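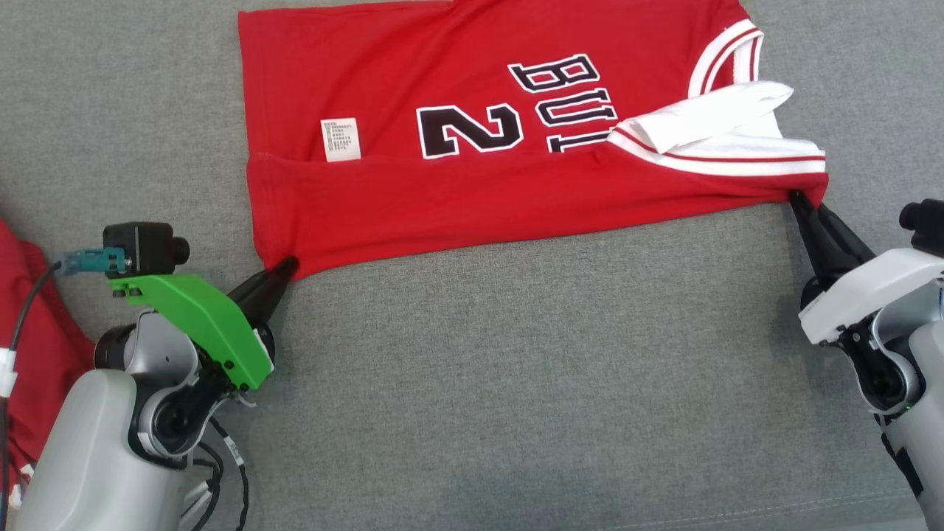

Szabó
Research assistant, Dileck lab, Tetside
Posted 2022-07-14

Two-arm folding: policy is good on plain shirts, bad on printed ones

We train a policy by imitation from 627 demonstrations of folding, all made by teleoperation. On plain T-shirts it works well. With the red jersey the two grippers hold the lower corners, but then the policy often chooses a wrong point for the next grasp. I suspect the big black "2" and the letters, or perhaps the white trim, which also has stripes. Each arm has its own small camera – should I trust those views more than the head view? I would be thankful for any experience with this.

Desesville
Member since February

We had a similar problem. Before you change the cameras, look at how many of your demonstrations have any print at all. In our set of 1199 it was 2, so the network had learned that a strong edge is always a hem. We recorded more with printed clothes and also changed the colours at random during training. The second step alone did not help us much. Please test with the jersey turned upright as well, because the lettering is then rotated too.

foldnet521

just use depth, colour is useless for cloth

Desesville

Depth is fine for a big fold, but two thin layers lying flat look almost the same in it. I would keep both.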